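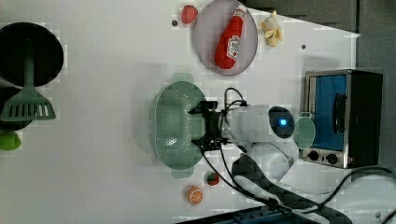

The toy library at the Lidumell branch opens again on Wednesday after three weeks of sorting and cleaning. Members can borrow up to 3 items at a time and keep them for 30 days. Most of the stock has been regrouped by theme, so puzzles, building sets and dress-up clothes each have their own shelf. Play kitchen pieces are now lent as sets — a plate, an oval colander with tab handles and the other items that go with them all count as one loan. Please check the card inside the lid before you bring a set back.

Ankica Obradović has taken over the front desk from Marin Ivanov, who moved to the Erkis branch in March. She is there from 10 a.m. until the library closes at 4 p.m. Returns after hours go in the gray bin by the side door, but only if they fit with the lid shut. Large items have to come to the desk.

Loans reached 1561 last year, our highest number so far. Wooden train track was the most borrowed item, and there is a waiting list for it again. We have 55 families on the books and room for more. Membership is still free for anyone with a regular library card.

We are looking for floor puzzles with all their pieces and for board games for ages six and up. We can't take soft toys or anything with a missing battery cover. Call Vesela Atanasov at the main desk before you drop off a donation.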